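Le carnet de séminaire Gritard, après un semestre d'utilisation

Par Huiling Han

J'enseigne les sciences de l'éducation dans un cursus de master et j'encadre aussi des mémoires. Une grande partie de mon travail consiste à écouter des étudiants qui présentent leur recherche, puis à leur dire quelque chose d'utile. Pendant longtemps j'ai pris mes notes sur des feuilles volantes, que je perdais, ou dans un fichier de texte, que je ne relisais pas. Au mois de janvier, notre département a acheté une licence de Gritard et on m'a demandé si je voulais bien l'essayer dans mes deux groupes. J'ai accepté avec un peu de méfiance.

Gritard est un logiciel de prise de notes pour les séminaires. On ouvre une séance, on choisit la personne qui parle, et chaque note que l'on tape est enregistrée avec l'heure et le nom de l'intervenant. À la fin, le logiciel prépare une fiche pour chaque étudiant. La fiche peut être relue, corrigée et envoyée. Il existe aussi un mode où les étudiants écrivent eux-mêmes des commentaires sur l'exposé de leurs camarades, et l'enseignant décide ce qui est transmis.

L'éditeur s'appelle Finthorpe. La licence individuelle coûte 103 euros par an. Il y a un tarif pour les établissements, mais il faut demander un devis et je ne connais pas la somme que notre département a payée.

L'installation

Elle a été simple sur mon ordinateur portable et moins simple sur celui de la salle. Le poste de la salle demande un mot de passe d'administrateur pour chaque nouveau programme, et Gritard en installe deux : le carnet et un petit module de synchronisation. J'ai dû revenir trois fois au service informatique. La version qui fonctionne dans le navigateur m'aurait évité ces visites, seulement je ne savais pas qu'elle existait. Elle est mentionnée à la fin du manuel, dans une annexe.

Le manuel, parlons-en. Il compte 176 pages et il est traduit de l'anglais d'une manière irrégulière. Comme le français n'est pas ma langue maternelle, je suis peut-être plus sensible à ce genre de choses : quand un même bouton s'appelle « Clore », puis « Fermer », puis « Finaliser », je me demande chaque fois s'il s'agit de trois boutons. C'est un seul bouton. Dans l'interface il porte le nom « Terminer ».

La prise de notes

Pour moi, c'est la meilleure partie du logiciel. La fenêtre est sobre, avec une colonne pour les noms et une grande zone pour écrire. On change de personne avec une touche du clavier, et après deux séances je le faisais sans regarder. Je peux placer une étiquette devant une note - « méthode », « source », « question » - et retrouver ensuite toutes les notes qui portent la même étiquette. Cela m'a été très utile en avril, au moment de préparer une séance sur les entretiens semi-directifs. J'ai affiché toutes mes remarques de méthode et j'ai vu que j'avais écrit presque la même phrase à neuf étudiants. J'ai donc construit mon cours à partir de cette phrase.

Les étiquettes proposées au départ ne m'ont pas convenu. Elles sont pensées pour des exposés courts de premier cycle : « voix », « regard », « durée ». On peut les supprimer et créer les siennes, ce que j'ai fait le premier soir. Je regrette qu'on ne puisse pas les classer par groupe. Avec plus de dix étiquettes, la liste devient longue et il faut descendre avec la souris pendant que l'étudiant continue de parler.

Un mot sur les caractères. J'écris parfois un terme en chinois dans mes notes, quand le mot français ne me vient pas assez vite. Gritard l'accepte sans difficulté à l'écran. Dans la fiche exportée en PDF, en revanche, les caractères chinois sont remplacés par de petits rectangles vides. J'ai écrit à l'assistance, qui m'a répondu le lendemain de façon courtoise et m'a conseillé de changer la police du modèle. Cela a fonctionné pour les fiches individuelles. Pour le rapport de groupe, le problème demeure.

Les commentaires entre étudiants

J'attendais beaucoup de cette fonction et je suis partagée. J'ai suivi 62 étudiants ce semestre, répartis en deux groupes de taille inégale. Dans le petit groupe, les commentaires étaient longs, parfois très fins. Une étudiante a signalé à un camarade que son cadre théorique parlait des enseignants et que ses données parlaient des parents, et elle l'a dit avec une délicatesse que je n'aurais peut-être pas eue. Dans le grand groupe, j'ai reçu surtout des formules comme « très clair » ou « bon diaporama ».

Je ne crois pas que le logiciel soit responsable de cette différence. Mais il pourrait aider davantage. On peut fixer une longueur minimale pour les commentaires, et cette possibilité me paraît mauvaise : j'ai essayé une fois, et les étudiants ont écrit « très clair » avec beaucoup plus de mots. Ce qui me manque, c'est la possibilité de poser une question précise avant l'exposé, par exemple « Quelle donnée vous a semblé la plus fragile ? », et d'afficher cette question au-dessus de la zone de texte. J'ai fini par l'écrire au tableau.

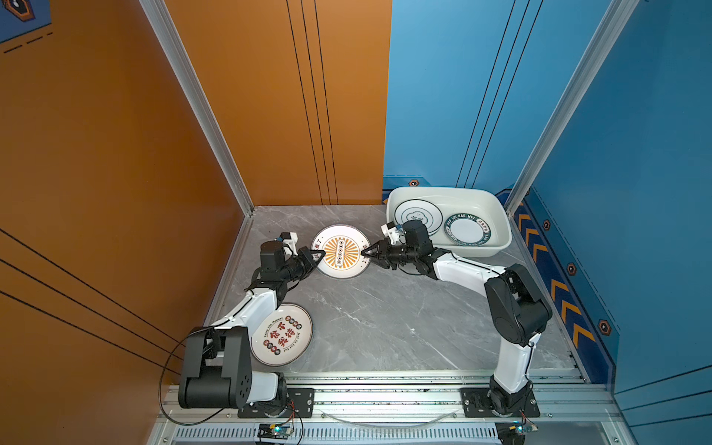
Strasbourg, 19/07/2021

Le semestre est terminé, les notes sont remises, et j'ai pu relire l'ensemble des fiches avec plus de calme. Je complète donc mon avis sur les points que je ne pouvais pas juger au printemps.

L'archive

Une séance terminée ne peut plus être modifiée. Je comprends l'intention, car une fiche envoyée à un étudiant ne doit pas changer en silence. Pourtant il m'est arrivé de terminer une séance par erreur, pendant la pause, et j'ai dû en ouvrir une seconde pour la suite. L'étudiant qui parlait après la pause a reçu une fiche datée du même jour avec la mention « séance 2 ». Il m'a demandé s'il avait manqué la première. Une simple fenêtre de confirmation suffirait.

La recherche dans l'archive est rapide. J'ai retrouvé en quelques secondes ce que j'avais dit en février à une étudiante au sujet de son corpus, et nous avons pu comparer avec la version finale de son mémoire. Pour une directrice de recherche, c'est précieux. Nous croyons souvent nous souvenir de nos conseils et nous nous souvenons de ceux que nous aurions voulu donner.

Les statistiques

Gritard produit des graphiques : temps de parole, nombre de notes par personne, fréquence des étiquettes. Je les ai consultés par curiosité et je ne les ai pas montrés aux étudiants. Le nombre de notes que je prends dépend de ma fatigue, de l'heure, de l'intérêt que je porte au sujet. Un étudiant à qui j'ai adressé quatre remarques n'a pas fait un exposé plus faible que celui à qui j'en ai adressé douze. Or le graphique colore le premier en vert et le second en orange. On peut désactiver les couleurs dans les préférences, et je recommande de le faire avant la première séance.

Je reconnais que le temps de parole m'a appris quelque chose sur moi-même. Dans les discussions du grand groupe, je parlais plus longtemps que tous les étudiants ensemble. J'ai essayé de me corriger à partir du mois de mai, avec un succès modeste.

Comparaison avec Porkden

Plusieurs collègues utilisent Porkden, que j'ai pratiqué pendant un an dans un autre établissement. Porkden est plus complet : il gère aussi les grilles d'évaluation, les rendus de devoirs et les rendez-vous. Il est aussi plus lourd. Pour écrire une seule note sur un exposé, il faut ouvrir le cours, puis le groupe, puis l'activité, puis le nom. Avec Gritard, je suis prête quand l'étudiant branche son ordinateur.

Si vous devez attribuer une note chiffrée avec des critères officiels, Porkden me semble préférable. Gritard possède bien une grille, mais elle est limitée à cinq critères et chaque critère a le même poids. Notre règlement demande que la problématique compte double. J'ai donc calculé les notes dans un tableur, à côté, comme auparavant.

Quant au passage de l'un à l'autre, je le déconseille en cours d'année. L'importation des listes se fait par un fichier dont les colonnes doivent être dans un ordre précis, et les prénoms composés ont perdu leur trait d'union. J'ai corrigé à la main.

La connexion et les données

Pendant les 16 semaines d'utilisation, j'ai perdu le réseau plusieurs fois, surtout dans la salle du sous-sol. Le carnet a continué de fonctionner et les notes sont parties vers le serveur dès que la connexion est revenue. Je n'ai perdu aucune phrase. Les commentaires des étudiants, eux, passent uniquement par le navigateur et demandent une connexion permanente. Deux d'entre eux ont dû recommencer leur texte, et ils n'étaient pas contents.

Les étudiants peuvent demander la suppression de leurs fiches. La procédure est claire, elle passe par l'enseignant, et la suppression est définitive au bout de trente jours. J'aurais aimé que l'on puisse d'abord leur proposer une copie dans un format lisible. Il faut penser à exporter la fiche soi-même avant de valider.

Ce que j'ai aimé
Le changement de nom au clavier
Les étiquettes personnelles et la recherche dans l'archive
Le fonctionnement hors connexion du carnet
Une assistance qui répond à la question posée

Ce que j'ai moins aimé
Un manuel long, avec un vocabulaire instable
La grille d'évaluation trop rigide
Les couleurs dans les graphiques
Le rapport de groupe, qui n'affiche pas tous les caractères
L'absence de confirmation au moment de terminer une séance

Mon avis

Je vais continuer avec Gritard à la rentrée pour mes séminaires de recherche. Pour le cours de première année de master, où les exposés sont notés, j'hésite encore. À 103 euros par an, je ne l'achèterais sans doute pas avec mon propre argent si je n'avais qu'un seul groupe. Pour une personne qui encadre beaucoup de mémoires et qui veut garder une trace de ce qu'elle a dit, la dépense me paraît raisonnable.

Finthorpe annonce une nouvelle version avec des critères pondérés. Aucune date n'est donnée sur leur site. Je l'essaierai quand elle sera disponible et j'ajouterai mes remarques à la suite de ce texte.

Note : 7 sur 10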